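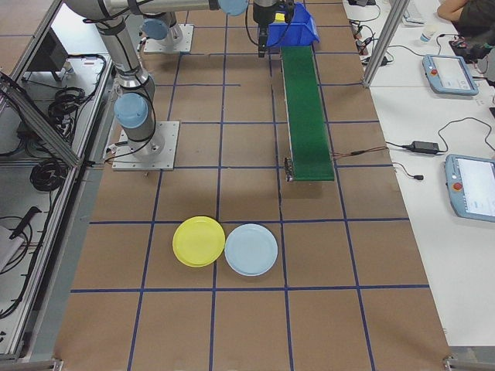
What does workplace automation change for the people who work there?
Mostly it changes what they do with their hands and when they get to stop, and somewhat less often it changes how many of them there are.

Workplace automation, the way I'll use it in this entry, means handing a repeated physical task to a machine while people stay nearby to set it up and rescue it. I spent 3 years on the sorting floor at Rerninell before moving to training, so most of my examples come from there (sorry, office software people).

Background
Our floor packed sample kits by hand. You picked a part, turned it the right way up, put it down, and did that till lunch. A good packer managed 173 kits a shift, and Bent Brøndum, who ran the early crew, could tell you by sound when somebody was getting tired. The first arm cells came in one October under a project called Clallo, and everybody had an opinion by Thursday.

Two-arm cells
A two-arm cell puts a pair of arms over one shared table, usually with a bin and a short belt within reach. People like to ask why you'd want two. Well, one can hold or fetch while the other places, and neither has to travel as far. The catch is that somebody has to teach them to stay out of each other's way, and that takes patience! 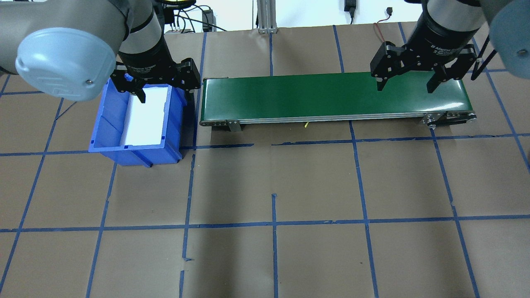
Two-finger grippers over the blue bin and the green belt.

Changes to jobs
At Rerninell almost 70 percent of the old packing hours went to the cells in the end. The crew didn't vanish, but the work got choppier - long quiet stretches, then a stuck part and a rush. Silvan Sutter moved to cell setup and loved it. Kane Ellery missed the chatter at the packing benches and asked to go to shipping, and I don't blame him.

Soft parts are where people still earn their keep. A gripper that's happy with a hard plastic tray may squash foam or grab it crooked, so you end up fiddling with finger spacing and closing force for ages. 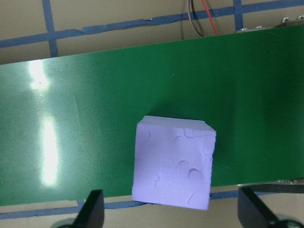
I used to tell new setters to leave 30 minutes for each new soft part and to write down the settings that failed too, which saved the next shift from trying them all over again. Euan Farquharson kept his in a paper notebook, and we copied from it shamelessly.

Pay and training
Setters got a higher grade after a short course. Packers who stayed on the benches didn't, and that caused more grumbling than the arms ever did. I still think both grades should have moved.

See also: Cordeiro method, bench packing, shift handover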